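Rollout plan templates: Word or spreadsheet?
Posted in Planning & Templates

fonard_fan
Tuesday, June 6, 2023
OK I have to share this because I'm so happy with it. We just moved 28 people at Prelten to a new ticketing system and I did the whole implementation plan in a plain Word template. One table for tasks, one for owners, one for risks, and a sign-off page. Eleven pages when I printed it. Everybody read it!! I've never had that with a Gantt chart.

vik_ops
Nice work, but Word? What happens when a date slips? I had a 251-line plan in April and if I'd had to retype dates by hand I'd still be at it. Spreadsheet all the way for me.

fonard_fan
Fair, mine had 30 tasks total so retyping was nothing. At 251 I'd switch too, probably. But try getting a department head to open tab six of a workbook.

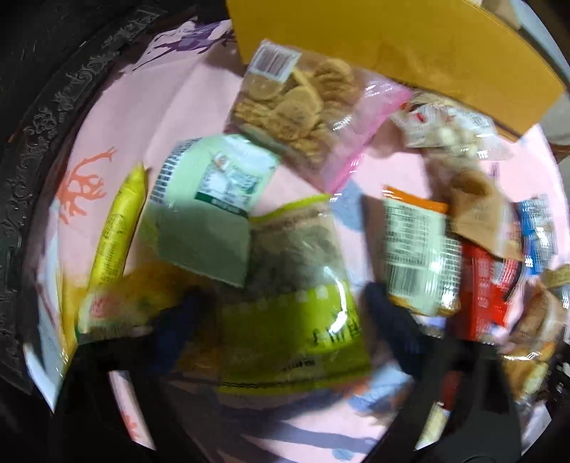 The part I'd keep at any size is the owner table. One name per task, never a team name. We had "IT" down for the data import and it sat there until I put Ottar Dalen's name in the box, and he had it done by lunch.

pleltosness
Yes to one name per task! I also add a "who covers" column, great for vacation season.

Disagree on the risk table though. Ours always fills up with stuff like "delays may occur" and then no one looks at it again.

fonard_fan
Ours had a trigger column: what we'd see first, and who gets the call. Made it way more useful. Happy to post the blank version tonight.

vik_ops
Please do, I'll steal the trigger column. Still putting it in a spreadsheet :)

pleltosness
Can you leave the sign-off page in? Mine is a mess.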